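Okay, I finally watched Wadis last night and I have thoughts, so this is going to be a thread. Mild spoilers for the first hour, I'll flag the big one.

Quick background if you missed it: two sisters run a motel in a desert town called Gurnden, which is made up, and the whole movie takes place over one summer when the highway gets rerouted and the guests dry up. It's the second feature from Vigfúsdóttir. I liked her first one, Motness, a lot more than most people did, so take this with that in mind.

The opening is SO good. Four minutes of the older sister stripping beds, no music, just sheets and a window unit rattling. I thought I'd be bored and I wasn't. You learn she's angry without her saying a word to anybody.

Then the younger sister shows up with the wrong groceries and they have the funniest fight I've seen in a movie all year. It's about canned peaches. It is also very much about their mother, and the script trusts you to get that.

Where it lost me a little: the surveyor. He comes in at minute 67 (yes, I paused to check) and suddenly everybody starts explaining how they feel. Up to then they'd been talking about towels and the ice machine and I was completely hooked. I don't think the actor is bad, he just gets handed all the speeches.

Also the accents. I grew up a couple hours from where I think this is supposed to be set and wow, no. My mom watched ten minutes with me and left the room.

OK BIG SPOILER IN THIS POST, skip it if you care. They don't sell. The buyer's offer comes in, the older sister reads it at the front desk, and she puts it in the drawer with the lost room keys. Then it cuts to the pool being drained. I gasped! I don't know if that's a happy ending or the saddest thing in the world and I've changed my mind twice since breakfast.

Compared with Motness: the first one was colder and a lot stranger, and I think about that ferry scene at least once a month. Wadis is warmer and easier to sit through. If you bounced off Motness, try this one anyway. If you loved Motness, go in knowing there's no ferry scene.

The sound work deserves its own post. Every room in that motel hums at a different pitch. By the end I could tell which room we were in before the lights came on. Please wear headphones if you're watching on a laptop.

I logged it as number 14 for the year, which is sad for July, I know. June was a wash. My list of everything I've ever logged is at 2,085 and I'd put Wadis somewhere in the top couple hundred, probably. Ask me again after a rewatch.

Last post, two pics, then I'm going to bed. Tell me if you've seen it, and tell me which sister you'd side with (I'm on team peaches).
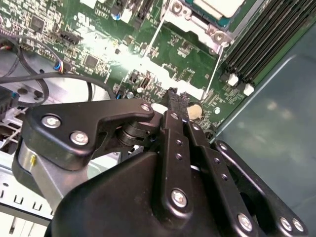
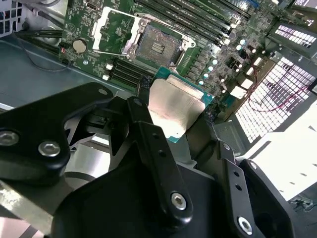
green motherboard, black gripper, both pics

2 July 2024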